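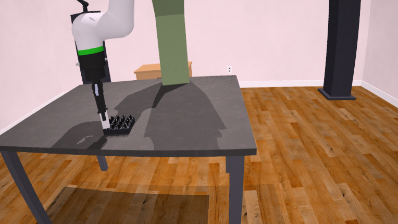

Figure 3. The simulated Wultano cell, with the gripper lowered at the pegged block.

We set up the cell slowly, and I think it was the better for it, as the fingertips had to be aligned afresh after every change to the model (a patient sort of job!). 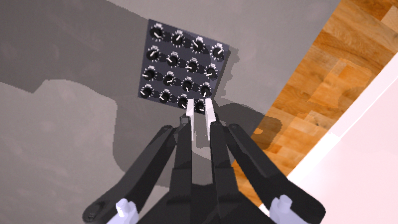 Dinesh Patwary remarked that the tool offset ought to be checked before anything else, and we have followed him ever since.

The arm model went in next, and its base was fixed before we touched the gripper joints.
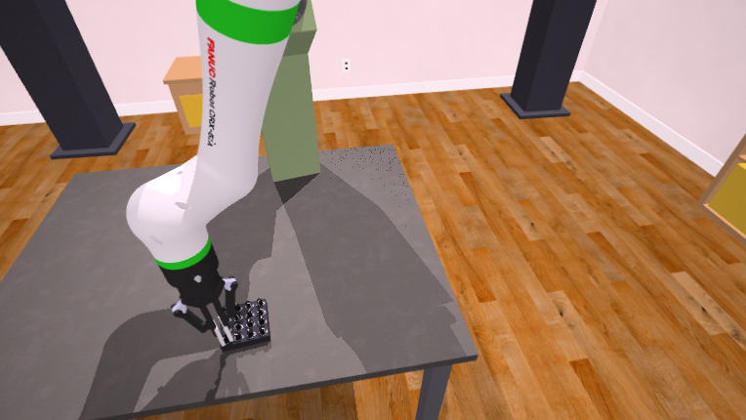
The joint limits were then gone through one at a time, over 58 trial runs. 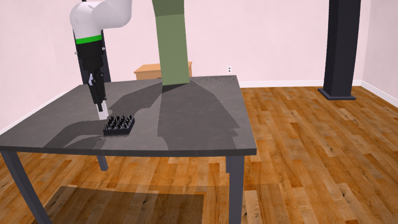
Gevico Cell Maintenance Group

Any offset beyond 3 mm sent us back to the start.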